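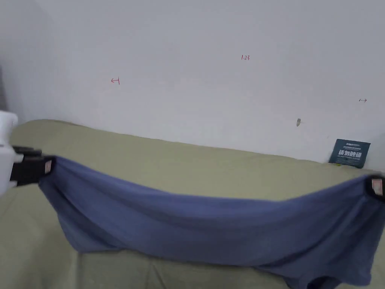 Call for Participants: Paid Study on When People Claim Retirement Benefits

Clavis Research is looking for adults nearing retirement to take part in a paid study on how people decide when to start Social Security. We want to hear from people who have a plan and from people who have not thought much about it yet. You do not need to know how the program works to take part.

The study is run by Gyu-bin Jang and Deming Zheng. It covers retirement benefits only. It does not cover disability benefits, Supplemental Security Income or Medicare enrollment, though you are free to bring those up in your interview if they affect your plans.

Who can take part

You may be eligible if you:

Are between 58 and 66 years old
Live in the United States
Have worked and paid Social Security taxes for at least 10 years
Have not yet applied for your own retirement benefit
Can read and speak English well enough to complete a survey and a phone interview

You may be working full time, working part time, out of work or already retired from your job. Married, divorced, widowed and single people are all welcome. If you already receive a survivor benefit, please say so on the form. You may still qualify, but you will be placed in a separate group.

We can enroll only one person per household. People who sell annuities or give financial advice for a living are not eligible.

What you will do

There are three parts.

Part 1 is an online survey. It takes 30 minutes and asks about your work history, your household, your savings in broad ranges and the age at which you expect to claim. You can stop and come back to it within seven days. A paper version is available by mail.

Part 2 is a phone interview of 45 minutes with a member of the research team. The interviewer will ask how you came to your expected claiming age, who you have talked to and where you have looked for information. Interviews are recorded if you agree. If you would prefer not to be recorded, the interviewer will take notes instead.

Part 3 is a short follow-up survey in July. It asks whether your plans have changed and, if you have claimed in the meantime, what led you to do so.

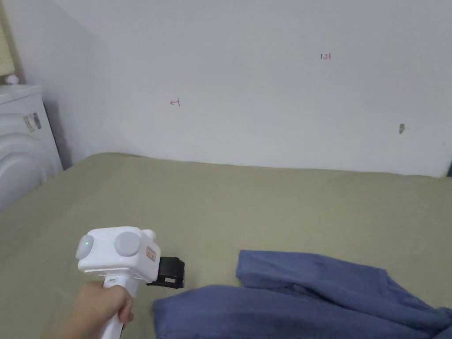 We plan to enroll 400 people for the surveys. Of those, 200 will be invited to the phone interview. The interview group will be chosen so that it includes a range of ages, incomes and types of work, so not everyone who completes Part 1 will be asked to go on to Part 2. Everyone who completes Part 1 will get the follow-up survey.

Payment

Part 1: $25
Part 2: $60
Part 3: $20

Payment is by check or prepaid card, your choice, and is sent within three weeks after each part is complete. You keep what you have earned if you leave the study early. Study payments may count as taxable income.

Privacy

We will never ask for your Social Security number, your bank account number or the login for any government account. If someone contacts you claiming to be from this study and asks for any of these, do not give them out, and please let us know.

Your survey answers are stored under a study number and kept apart from your name and address. Recordings are deleted once they have been typed up and checked. Published results will report on groups, and any quotes from interviews will have identifying details removed. We do not sell or share contact information.

Clavis Research is not part of the Social Security Administration or any other government agency. Taking part will have no effect on your benefits now or later. The research team cannot tell you when to claim or estimate your benefit. For questions about your own record, contact your local Social Security office.

How to sign up

Fill out the interest form on the Clavis Research study page, or call the study line and leave your name, phone number and a good time to reach you. The line is staffed on weekdays from 9 a.m. to 5 p.m. Central Time. Someone will call you back within three business days to go over the eligibility questions, which takes 10 minutes.

If you qualify, we will send you a consent form by email or regular mail. Please read it before you start the first survey. You can ask questions at any point and you can withdraw at any time without giving a reason.

Interest forms must be received by Wednesday, December 31, 2025. Paper forms must be postmarked by that date.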